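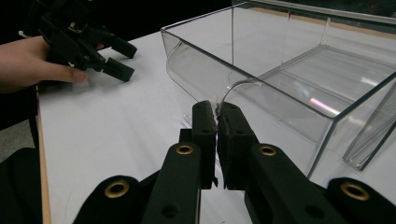
Harnent segmentation and grasp planning: frequently asked questions

Applies to Harnent release 11. Last revised 19/09/2020. Maintained by Tane Ngata.

Does Harnent handle transparent objects?

Yes, with the clear-object profile enabled. The default profile assumes that a surface returns usable depth. Clear acrylic mostly does not: the depth sensor reads the table through the wall, or returns nothing. The clear-object profile drops depth as the main cue and fits walls from edge contours in the colour stream instead. Set perception.profile to "clear" and restart the perception node. A reload is not enough.

Why does the planner report a grasp on the tabletop when the target is a clear box?

The default profile is still active, or the profile was changed without a restart. Check the first line of the perception log. If it reads "profile: standard", the setting has not been picked up.

What is a rim grasp, and when is it chosen over a body grasp?

A rim grasp closes the fingertips on either side of a single wall. A body grasp closes them on two opposite outer faces. The planner selects a rim grasp when the object is wider than the maximum finger opening and has at least one exposed wall edge. For open-topped containers it searches every edge, including the low part of a scooped front. On curved edges the approach vector is taken from the local normal, so expect the tool to come in at an angle.

The fingertips stop short of the wall. What should I check?

In this order:

Fingertip offset. Each tip type has its own value in tips.yaml. Padded tips are longer than bare ones, and the file ships with values for bare tips.
Hand-eye calibration. Rerun it if the camera mount has been touched.
Table plane. Edges near the table are clipped by the plane margin, which defaults to 11 mm. For a grasp low on a wall, reduce it to 3 mm.

Do not reduce the margin to zero. The collision checker treats a zero margin as "no plane" and will plan through the table.

Can two grippers work on the same object?

Yes. Both tools must be registered in one session and share one world frame. Ivitz, the two-tool scheduler, assigns a role to each: the holder closes first, and the second tool stays at its standoff pose, open, until the holder reports a stable closure. Roles can be swapped between steps but not within one.

How does Ivitz decide that a closure is stable?

It looks at finger width only. If the width stays within tolerance for 40 consecutive control cycles, the closure is marked stable. There is no force input in this release. On a thin wall the difference between "closed on the wall" and "closed on nothing" is small, so enter the wall thickness in the object file. Without it, Ivitz accepts any closure, including an empty one.

Can I import demonstrations recorded with hand-held grippers?

Yes. Use the Bainbridge importer. It expects one video stream per tool, a finger width channel and a pose track. Streams from two tools must share a clock; the importer will not align them for you. A demonstration with one unsynchronised stream is rejected whole.

Why did the importer drop part of my recording?

Usually loss of tracking. Bainbridge cuts any stretch in which the pose track has a gap longer than three frames, then discards remaining segments that are too short to be useful. Plain white tables and dark backgrounds offer few features to track and are the most common cause. Put textured markers at the edge of the work area. Reflections on clear plastic cause a second type of fault: they move with the camera and are sometimes tracked as fixed points. The --reject-specular flag removes most of them, at some cost in speed.

How many demonstrations does the clear-object policy need?

The reference policy was trained on 252. We have not tested smaller sets systematically. Čestmír Charvát reports reasonable results from some 40 when the container type is fixed, but his set used a single table and a single lighting setup -- do not expect it to transfer.

Does the planner model an inner tray or divider?

Only if it is declared in the object file as a separate part. Undeclared inner parts produce extra contours, and the wall fitter may lock on to the wrong one. If grasps land consistently inside the rim by the same distance, this is the likely cause.

Is Broltow still supported?

No. Broltow was the old contour fitter and was removed in April. Configuration files that name it will load with a warning and fall back to the standard profile. Replace the entry with perception.profile.

Where do I report a fault?

Use the tracker. Attach the perception log, tips.yaml and the object file. Reports on clear objects should also include the raw colour stream, as the depth stream alone cannot be used to reproduce them.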